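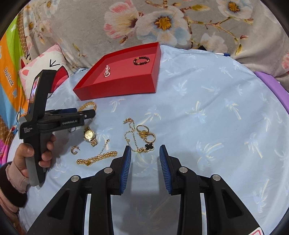 Tidying Jewelry with Two Hand Grippers: What Worked for Me

I spend my mornings picking up necklaces with tongs. Fancy tongs, I'll give them that, but when my sister asks what I do in a research project on household tidying, that's what I tell her. Two hand-held grippers, one in each hand, recording while I put small things where they belong. The recordings go to the people who train the tidying policy, and the policy then has a go on a real pair of arms over at Niltdale.

We've been on jewelry since April, and I have learned more about chains, rings and bedsheets than I ever wanted to know. So I'm writing it all down, partly for the new folks on the Tromari project and partly for anybody who collects demonstrations at home and is about to dump out a jewelry box. (A good half of this works with plain fingers too, so read on even if you only want your dresser to look nicer!)

Getting the surface right

Use a bed if you have one. I started out on a glass-topped table and every ring I touched skated off and went under the radiator. Cloth holds things still, and it gives a little, so when you push the tips down you can get them under the edge of a ring instead of just clacking against something hard.

Pull the sheet tight first. I mean really tight, tucked under the mattress. A loose sheet comes up with the jewelry, and then you've got a pinch of fabric and a bracelet together and have to let go and start over. A print is fine. I worried that a busy pattern would confuse things and asked Anoma Munasinghe, who runs the training side, whether I should go out and buy plain white. She told me to leave the bedding exactly as people have it. Her words were "I want beds, not photo studios." Blankets and pillows stay, pushed to the back so they don't flop forward onto your work.

The tray

Get a shallow one. I tried a deep box early on and my wrists ended up at a silly angle every time I reached in. With low sides you can come in nearly flat, and you still have a rim to stop round beads from wandering off. A strong color helps me too. Gold on a red tray I can find at a glance, gold on beige I can't.

Set it a little crooked to you. I used to line it up square like a place mat, until we noticed that the policy had gotten very attached to square trays. These days I give it a turn before each take and don't think about it any further.

Picking up chains

Fine chains are the worst, so do them first while your hands are fresh. Things that help:

Grab near the pendant. If you pick a necklace up by the middle of the chain, the pendant swings and wraps around whatever's next to it, usually another necklace.

Close slowly. Soft ribbed pads will hold a thin chain just fine, but if you snap them shut the chain squirts out the side.

Lift straight up until the whole thing is off the cloth, then wait a second before you travel. That one second did more for my success rate than anything else I tried.

Lower the tail end first and let the rest pile up after it. Dropping from a height makes knots, and then it's you with a sewing pin and a dab of baby oil for the rest of the evening.

Rings, watches and the chunky stuff

Rings with something on top like to roll over. Go for the band, tips on either side, and don't chase it if it tips. Open up, back off, come in again. I used to cut those second tries out because they looked clumsy, and I was wrong to! More on that in a minute.

A watch is heavy compared to everything else, so take it by the links close to the face. Hold it by the far end of the band and it'll droop and twist in the pads. Bead bracelets are easy and rather fun, like picking up a noodle. Hoops you can lift from any side, but pin them gently with the other gripper if they sit right up against something else.

Which brings me to two hands. One to pick and one to steady, that's really all there is to it. The mistake everybody makes (me included, for weeks) is letting the second hand hover in the air doing nothing. Rest it next to the piece or keep it well out of the way.

What we found out

Okay, the research bit. We wanted to know if messy takes were worth keeping. Anoma trained one version on 300 clean takes of mine, no fumbles, and another on 300 that included the fumbles and the second tries, same jewelry and same bed. Then each one got 51 attempts at putting a necklace in the tray on the arms in Niltdale. The clean version would miss a chain once and then keep closing on thin air in the same spot. The messy version backed off and tried again, quite like I do, and finished far more of its attempts. I was so pleased I baked a cake.

We then went up to 800 takes with fumbles left in, and chains got better again, though rings hardly budged. Anoma thinks I always come at rings from the same side. She's probably right, I'm very right-handed. So if you're collecting, switch it up and let your weaker hand do the picking in a good share of your takes.

A few odds and ends

Wear a snug cuff. Loose sleeves drag across the sheet and take an earring with them.

Wipe the pads every 5 takes or so with a barely damp cloth. Hand cream gets on everything and chains start to slide.

Scatter the pieces differently each time. I shut my eyes and tip them out.

Don't use anything you'd cry over. I made that mistake with a Gisgate locket of my aunt's and the hinge has never been the same.

Check under the blanket before you strip the bed. My friend Tanguy found an earring in his dryer filter.

Next up is sewing notions, so buttons and bobbins, and I've already been told safety pins are horrible. If you've got a good way to pick up a flat button from a soft surface, write to me, I'll try it the same evening.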